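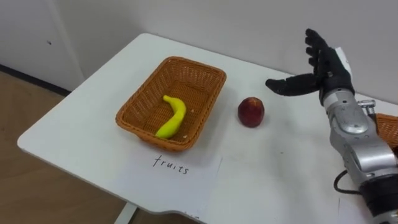

Figure 3. Basket with a handwritten label, "fruits", laid on the tabletop at its front. A banana is inside the basket and a red fruit stands to the right of it.

3.2 Containers and labels

Open baskets were preferred to lidded boxes throughout. In the pilot at Kandthorpe, boxes with lids were often left open or had things stacked on top of them, and it was then hard to say whether an item had been put away or only put down. A woven basket with flared sides shows most of its contents from above, and an item lying beside it is plainly not in it. The baskets have no compartments.

Labels were written by hand in black ink on plain white paper. We used lowercase letters and a single word for each category, in the plural, with no drawing or colour code. Printed labels from the Tereron set had been tried first and dropped, as the type was too small to read from a standing position and the glossy surface caught the ceiling lights. The paper goes flat on the table in front of the basket. A label fixed to the basket itself has to bend with the weave, and it moves when the basket is moved. With the label on the table, the place keeps its name even if the basket is pushed aside or swapped for another.

The drawback is that a sheet on the table takes up room that could be used for the items waiting to be sorted. For this reason the sheets were kept narrow enough to leave a clear area to one side of each basket.

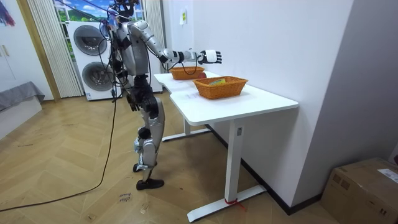 3.3 Tables and spacing

White desks were used because they make small items easy to find and because both sites, Kandthorpe and Vandard, already had them. Placing desks end to end against a wall gives a long working edge on one side only, so that every basket is reached from the same direction. The tops need not line up exactly. A small step between one desk and the next made no difference to where items were put, although round fruit sometimes rolled at the join and had to be set back in place.

Spacing mattered more. In the pilot, baskets set close together led to items being dropped in the neighbouring basket, mostly when the two labels were of similar length. The later layout allows 900 mm between basket centres - this was the widest spacing that both sites could manage.

3.4 Items and scoring

Items were drawn from the Iturra household list, which has 1,043 entries in its version of March 2018. Tools, liquids and anything likely to break were left out. From the rest we chose 10 items for each category, all small enough to be lifted with one hand. An item was scored as put away if it lay wholly inside the rim of the basket, whichever way up it had landed. An item resting on the rim was scored as outside.

Fruits gave the least trouble of the categories. The only disagreements between the 2 scorers concerned tomatoes, which we removed from the list in May.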